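Clisance Rose Arranging: Data Card

Version 2, last edited 26 April 2021
Maintained by Sowmya Kartha
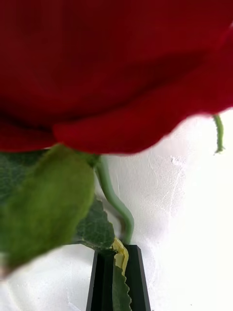
Clisance is a collection of short recordings of roses being picked up, turned, trimmed, laid down and put into vases. I started it because I love arranging flowers and could never find anything that looked closely at how a stem gets handled between the bucket and the vase. Most flower collections are portraits of blooms. I wanted the fiddly middle part, with the leaves in the way and the heads knocking together!

What's in it

There are 420 recordings and 1860 stills taken from them. Every still belongs to exactly one recording, and the recording number is the first part of its name. The second part is the order within that recording.

The activities are kept in folders:

lift: a stem is taken from a bucket or a table
turn: the bloom is rotated to find its best side
strip: lower leaves are removed
place: the stem goes into a vase or jar
adjust: anything that happens to a stem already standing in the vase

Adjust is the biggest folder by far and my favorite. Arranging is mostly adjusting, as anyone who has tried to get one stubborn rose to face forward will know.

The flowers

Roses only, for now. Some are cut garden roses, some are from a shop, and 40 of the recordings use artificial stems so that the same flower could be placed again and again without wilting. The artificial ones are marked in the column called "kind" in flowers.csv. Please check that column if petals bruising or leaves drooping matters to your work — I left it out of the first version and several people were rightly confused.

Colors are written in plain words: red, pink, white, cream, yellow, mixed. I tried finer names for a while (so many reds!) but two of us could look at the same bloom and pick different words, so back to plain ones it went.

The vases

Three shapes turn up over and over, and they have nicknames in the files. Musa is the tall narrow one, Nernow is the squat jar with the wide mouth, and Rodrigues is the footed bowl. Musa is forgiving. Rodrigues is a beast, and if you want recordings where stems lean and slide and need rescuing, start there.

Labels

Each recording has one line in labels.csv with the activity, the vase (or "none"), the color, and a free note. The notes are uneven. Early ones say things like "nice" and later ones run to a paragraph about a leaf. I plan to tidy them, but I'd rather add more roses first.

Known gaps

Close views are often soft, especially when a bloom fills most of the picture. I kept them. Petal edges and leaf veins may be sharp in one still and blurred in the next, so the file called focus.csv gives a simple near/far guess for each.

White roses are thin on the ground. There are no thorns labeled anywhere, although there are plenty of thorns.

Changes

Version 2 adds the kind column, the whole strip folder and the Rodrigues recordings. It also fixes the mixed-up numbering in turn. If you downloaded a copy in October, please get a fresh one.

Coming next

Tulips! They bend, they keep growing in the vase, and I can't wait. If you arrange flowers yourself and see a label that's wrong, send me the recording number and what you'd call it instead.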